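Home | Notebook | Sim log | People | Search

2 min read

Aug 1, 2022. Zellatside notebook, R. Arango

Ran the wrist-view policy on the spoon task again, with textures randomized per episode. 200 episodes, same checkpoint as before. Tumelo changed one thing in the loader: the mug pose is now sampled freely, so it can end up on its side.

Thin handles are still the weak spot. The approach is fine until the last few steps, then the policy drifts if there is a bigger shape right behind the spoon. Gray table, brown marble wall for this batch.
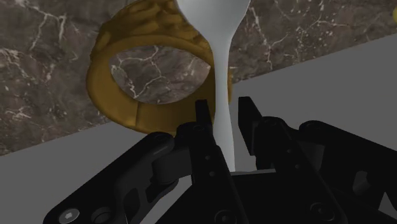

Wrist view, white spoon between the fingers, gold mug on its side behind it.

Note the marble showing through the mug opening. I want to check the mesh before we trust depth on this asset. If the bottom face is missing, the depth target is wrong for every episode that uses it.

Masking the mug in the input brought more than 3 of the bad seeds back, too few to call it. Lungile will rerun with 4 wall textures and the mask off.

To do: open mug mesh, check normals. Log finger gap at close.

Comments

J. Mthembu: Normals on that mug were flipped in the Dederby set too. Try double-sided first.

T. Matlala: Pose range is in the config, second block.

R. Arango: Thanks, found it.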